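Workshop notebook, Pleltamstead, kit packing cell
Dec 13, 2024
Written up by K. Horgan. Efthymia to add hers underneath or shout at me.

Carried on with the toiletry kits for the Antoniadis order. Spent the first part of the day on the pick list and only got to the bench after tea. The packing floor has been asking when they can see it, and I've said March, and that I'd like two of them up here before then to tell us what we've got wrong.

Same kit as before: toothbrush, toothpaste, razor, two bottles. The hand packers do the bottles first because the box sits steadier with something in the corner. Efthymia Chatzigeorgiou spent a morning on the line with them last week and came back with that and a page of other things which aren't in the written work instruction at all. We've copied the order.
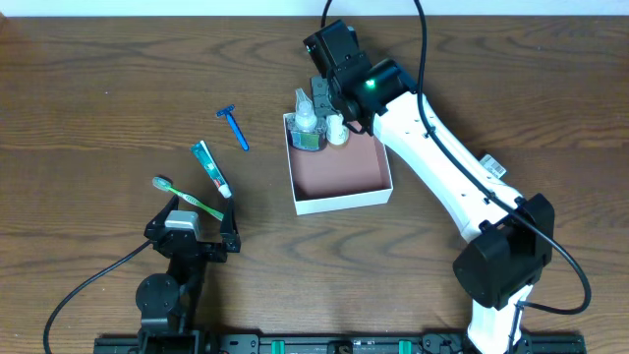 Bottles are the white arm's job for now. I'd rather have had both arms able to reach everything, but the layout is what it is until the rail gets moved. Bottles go against the upper-left wall of the box, tall one and short one side by side, and the rest of the floor stays clear for the long items. Black arm has the toothbrush, toothpaste and razor on its side, laid out loosely on a slant. On the real line they'd come out of bins and they won't be nearly so tidy. Note for whoever does the feeder: the packers tip the brushes out in a heap and sort with the flat of the hand. No idea yet how we do that.

Grip settings are in the Plindus folder, file 11. Don't edit the old one, copy it.

Talked to the shift lead on the phone. Her questions, so we don't lose them:

Who clears a jam, and are they allowed to reach in? (Stop first, then yes. Needs writing down properly.)
Does the person at the cell still get the hourly rotation? At present they swap every hour between packing, taping and labels. If packing goes to the arms there are only two jobs to rotate between, and taping is the one that gets people in the shoulder. I hadn't thought about this and neither had Efthymia.
Who signs the batch sheet?
What happens on short runs? Anything below 500 kits I think should stay by hand. Setting up would take longer than packing them.

She also said the older packers check for split tubes by feel as they pick up. We have nothing that does that. It would have to become a separate check after the cell, by a person, so that's a new job and somebody has to be trained on it. Put it in the cost sheet, line 52. Gemum will want it taken out again and I'd argue for leaving it in.

Did some work on start positions after lunch. Both grippers well clear of the box, so that someone standing there can put a fresh box down without leaning past an arm. Efthymia wants a mark on the table for the box. I want a stop it can butt up against. Not settled. 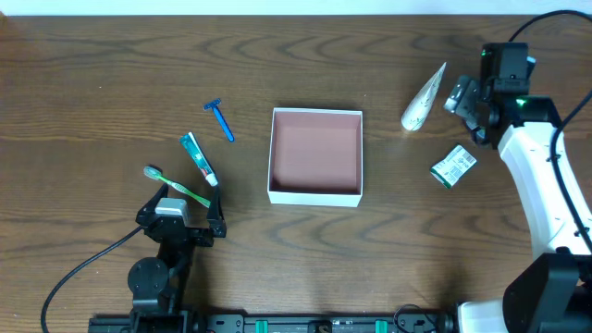

Empty box in the middle, razor, toothpaste and toothbrush on the left, arms off to either side.

The barcode on the small packet needs to end up facing upwards for the label check. By hand it's a flick of the wrist. For the arm it's a second pick, and I don't have a time for it yet.

Cable on the black arm: it sweeps over the table to the lower left, which is the side a person would load from. Reroute before any visitors.

To do
Ask the floor for two names for the trial, from different shifts.
Draft the jam procedure, one page, plain words.
Rotation: find out who in HR deals with it.
Box stop, or tape, decide.
Send Efthymia's line notes round. They're better than the spec.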